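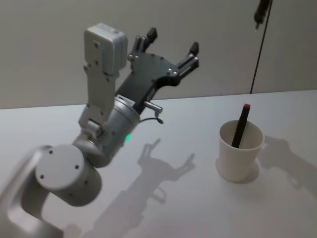 Figure 1. Left arm, gripper open, with one marker in the cup.

4. Checking the cup task before you trust a score

The Jaramillo policy notes claim the method "handles clutter." We have not seen that hold up at Avbridge, so run this check on your own bench before you quote any number.

1. Clear the table except for the cup. Leave the arms powered.

2. Confirm the green light on the left arm is lit. It tells you the joint has power and nothing about calibration.

3. Put a single marker in the cup and run the Gollo script. Log every trial, including the ones you stopped by hand.

4. Add a slim pen and run the same script again with the same settings.

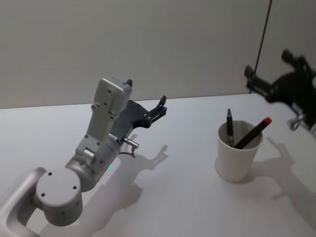 Figure 2. Pen and red-capped marker in the cup, second arm at right.

Note: Of our 205 single-marker trials, 186 were scored as a pick. With the pen added, it was 167 out of 205. The scoring script counts any lift, even if the wrong item comes up, so treat both figures as upper limits.

Caution: Arm shadows reach well across the white tabletop. We suspect the policy reads them as a cue – we have not proved it. Do not move the lights between steps 3 and 4.

5. Compare the two logs by hand. The summary page from Clakarton rounds up and drops stopped trials.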